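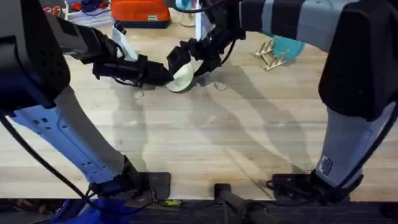 Calling it teaching is generous when a person is moving both arms by remote control, one reader of the Flusemstead newsletter wrote in after the plate demo was announced. Fair point. Vadano says its two-arm setup can pick up dish handling from 30 guided runs. An operator steers the grippers, the software records, and later the arms are supposed to manage alone.

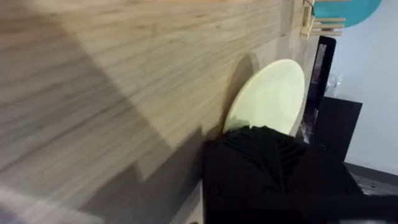 Supposed to, because the solo attempts are not due until November. The company has published 20 of the guided runs and no failures, and it won't say how many were thrown out.

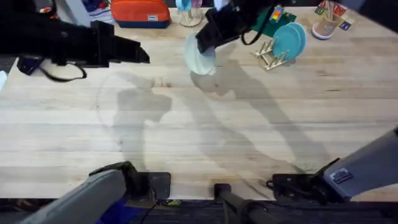
Zhuravel, which sells a rival control kit, replied on 10th April that a plate moved by a human operator proves the operator can move a plate. Vadano has promised 10 unassisted trials, with no word yet on who picks the plates.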